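The Arm That Would Not Let Go: Our Fault Report on the Cloltum Cube Sorter

Student project report, Olholm Technical College
Oct 13, 2020

What we set out to do

When our group picked this project back in June we thought the hard part would be the seeing. The job was simple enough to say out loud: find small cubes on a table, pick them up one at a time, and put them in a dish. We used the Cloltum training arm that the department lends out, and we wrote our own control program on top of the software it came with, which we named Flollness after a spelling mistake in our very first file (we grew fond of it, so it stayed).

The seeing went well, better than any of us had hoped! By the second week the program could find a cube almost anywhere the arm could reach, and we were feeling pretty pleased with ourselves. Then the gripper began to misbehave, and the rest of the project, and so most of this report, ended up being about that.

What went wrong

The fault showed up first as a late release. The arm would carry a cube over the dish, stop, and hold on to it a little too long. Sometimes it started back toward the table with the cube still in its fingers and dropped it on the way. We laughed the first time. Later on the arm closed its fingers on the rim of the dish, kept squeezing, and dragged the dish along until one of us hit the stop button. Our supervisor asked us, very kindly, to stop all powered runs and write down what we knew before touching anything else.

We are glad we did, because the log told us a good deal that we had missed by watching. Over the whole project we had saved 1000 pick attempts, and the late release was in there long before we noticed it. The first clear case was at log line 3537, on an afternoon when our notes just say "good session."

Finding the cause

We had three ideas and spent too long on the wrong one. We were sure the finger pads were sticky, so we cleaned them, and then cleaned them again with something stronger, and nothing changed. After that we swapped the cable to the gripper, which also made no difference but did at least give us a tidier bench.

The real trouble was in our own code. Flollness sent the "open" command and then waited for the gripper to report its position. If the report came back late, the program sent the command again, and each repeat went to the end of a waiting line of messages. With the camera running at full speed that line could get very long. The longest delay we measured was 285 milliseconds, and by then the arm had already been told to move. The squeeze on the dish had the same root: an old "close" message was still sitting in the line and got carried out in the wrong place.

What we changed

We made four changes, and we tested each one by itself with the arm at its slowest speed:

1. The program now clears old gripper messages before it sends a new one.
2. The arm may not move until the gripper has reported back.
3. If no report comes, everything stops and a person has to restart it.
4. Closing force is limited in the arm's own settings, so a mistake in our code can't raise it.

For the tests we kept the layout the same as before, with the cubes set out on the grid sheet and the blue dish off to one side.
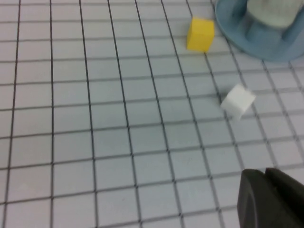

Photo: Cloltum project group, wrist camera

The yellow cube in this view is very close to the rim of the dish, and that is the kind of spot we worry about most, as the fingers have so little room there. The white cube farther down has open grid between it and the yellow one and makes a much easier target. We would like the program to tell these two cases apart and slow down for the first, but it can't do that yet.

Where things stand

Since the changes we have not seen a late release in the slow tests. We haven't gone back to full speed, and our supervisor would like us to add a proper message timer before we try. We also want to read through the older logs again with the Fahmy viewer, which lines up the camera pictures with the gripper messages and would have saved us a great many evenings if we had installed it at the start.

To the group that gets the arm next: please keep one hand near the stop button, even on days when everything seems fine, and look at your logs early. Our code and notes are in the project folder on the lab computer, along with the cleaned finger pads, which you are very welcome to.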